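September, 9:40 a.m.
By Beril Eren, Plendex Press Office

Plendex Opens Collection Room in Trerotdale to Teach Robots Everyday Tasks

TREROTDALE. Plendex announces today that its new collection room in Trerotdale is in full operation. In this room, people do ordinary household and office tasks with hand-held grippers, and the movements are recorded as examples for a learning system. The system carries the name Drinon. It is developed by the Plendex software team, and it will be used later in robot arms which help with tidying, sorting and putting away.

The company has collected examples before, but only in short periods and with a robot controlled from a distance. This method gave good recordings, but it was slow. An operator needed long training before the first useful example, and every mistake of the arm took time to repair. With the hand-held grippers, a new person can begin on the first day. The person holds one gripper in each hand and does the task in the natural way, at natural speed.

At the moment, 21 people take part in the work. They come for sessions of four hours, with a break in the middle. So far they have recorded 280 hours of examples, and Plendex plans to reach 700 hours before the first complete version of Drinon is trained. Participants are paid for each session, including the time for instruction and the break.

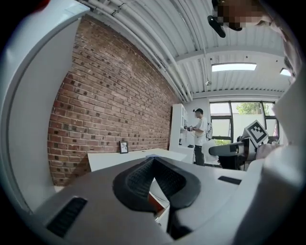
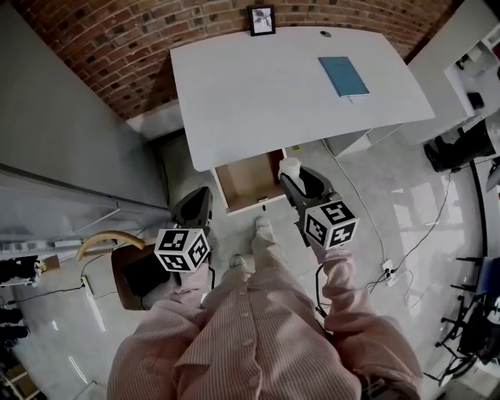
The task list for the room is called Çınar. It was written together with people who do housekeeping and office work as their profession, and it is changed every month. Some tasks on the list are short, for example to open a drawer, to take out one object and to close the drawer again. Others have several steps, and the participant can choose the order. Plendex asks the participants not to copy each other. If two people put away the same object in two different ways, both recordings are kept, and the learning system receives both.

"In the beginning we gave very exact instructions, and this was our mistake," said Beril Eren, who is responsible for the collection program. "All the examples looked the same. The robot learned one way to open one drawer, and when the drawer was already half open, it did not know what to do. Now we say only what the result must be. The people find the way by themselves, and the recordings are much richer."

Ms. Eren added that failed attempts are also useful. When an object falls or a grip is not good, the participant continues and corrects the problem if this is safe. Such recordings receive a special mark and are checked by a second person. "A robot will also drop things," she said. "It must see how a person picks them up again."

Every recording is reviewed before it goes to the training team. The reviewers look if the task is complete, if the position of the grippers was followed without interruption and if no private information can be read, for example on a letter or on a telephone. Recordings which do not pass are deleted. Participants can ask for the deletion of their own recordings until the end of the month in which they were made.

In the next step, Plendex will prepare a second group of tasks for Çınar, with more work in which both hands are needed at the same time. Folding, opening packages and holding a container while filling it belong to this group. The company also wants to change the places of furniture and objects more often, so that Drinon does not depend on one arrangement of a room.

The first tests of Drinon with examples from Trerotdale will be made on robot arms at Plendex. The results will be published on the company website, together with the list of tasks that the system could not complete.

People from Trerotdale who are interested to take part can apply at the Plendex reception. Previous experience with robots is not necessary. Applicants must be adults and must be able to stand for longer periods.

Press contact: Beril Eren, Plendex, Trerotdale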